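Findia Soft Goods: hand-held gripper demonstrations for desk tidying

README and data card, second release

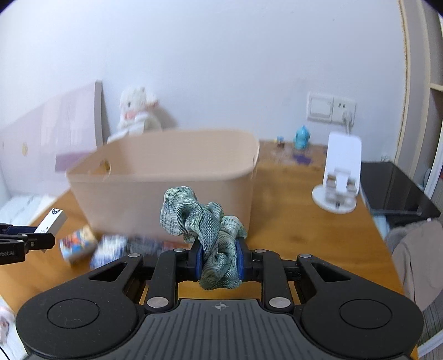
Prepared by the dataset maintainer, Apaza manipulation group

Summary

Findia Soft Goods is a set of 296 demonstrations recorded with hand-held grippers on ordinary household furniture. Each demonstration is a person picking up soft and rigid items from a desk and putting them in an open storage bin. The set was put together to study one question: how much does a policy's choice of grasp point on cloth depend on what the wrist camera sees in the last moments before the jaws close?

The green plaid scarf between the blue finger pads is one of the soft items. The rigid items are mostly small printed boxes, which share the desk with the beige bin in many of the recordings.

What is in a demonstration

wrist_left and wrist_right: colour video from the camera on each gripper
pose: gripper position and orientation, in the session's own coordinate system
width: jaw opening, one value per video frame
events: close and release times, marked by hand
split: train, validation or test

Left and right streams share a clock. When only one hand was used, the other stream is still included, so don't filter on which gripper is moving unless you mean to. Video is wide-angle and has not been undistorted. Calibration files are in the calib folder, one per gripper.

Collection

Recording took place in 4 homes in April. Desks were left dressed with whatever lived on them: toys, phone stands, cables, paper. The operator was told which items belonged in the bin and given no instruction about order or where to grasp. Lighting was whatever the room had. Some sessions were recorded with the blinds open and the exposure drifts when the sun comes in.

The bin moves. Operators bumped it, nudged it closer or steadied it with the free gripper, and we kept all of that. If your method assumes a fixed target, use the bin_static flag in the index file.

Method used in the baseline

The baseline, Stidudano, is a behaviour cloning policy with a short observation history. It takes both wrist views and the jaw widths, and predicts a chunk of relative gripper poses. We trained two versions:

Version A sees the full wrist image throughout.
Version B has the region between the fingers masked once the jaw opening starts to shrink.

Everything else is the same, including seeds. Both were evaluated on a two-armed bench set-up with matching jaws, using 20 trials per item category.

Results

Rigid boxes: no difference between versions that we would stand behind. Both versions tended to fail in the same way, by catching a box on its edge and tipping it over.

Scarves and other loose cloth: version A did better. Version B usually reached the cloth but closed high on the bunched part, and came away with a single layer that slipped out over the bin. Version A corrected downwards just before closing. We take this as evidence that the late view between the fingers is used for cloth and matters little for boxes.

Plush toys: mixed. The category is small and we don't draw anything from it.

Per-trial outcomes are in results/trials.csv. Please quote those and not the text above if you need numbers.

Known problems

Motion blur is common, especially on the bin and on anything near the edge of the image during fast moves. We did not remove blurred frames.

Pose tracking drops out over plain white walls. Gaps are filled by interpolation and marked in the pose_ok column. Roughly 2 per cent of frames are affected, nearly all of them in sessions where the desk was pushed against the wall.

The events labels for cloth are less certain than those for boxes. A jaw can be closed on fabric well before the fabric is lifted clear, and the annotators did not always agree on which moment to mark. Labels were merged by taking the earlier time.

Item names are free text and were never tidied. You will find scarf, plaid scarf and green scarf in the same column. A mapping to coarse categories is in items_map.csv.

Loading

The reader lives in the Pukix package. Point it at the unpacked folder and it returns demonstrations in recording order:

from pukix import open_set
demos = open_set("findia_soft", split="train")

Shuffle at the session level. Shuffling single frames across splits leaks the desk layout into the test set, and the first release had this fault. Results from that release should not be compared with results from this one.

Licence and use

Free for research and teaching. Ask before redistributing the raw video, as the recordings were made in people's homes. Corrections to labels are welcome through the issue tracker; include the demonstration index and the frame number.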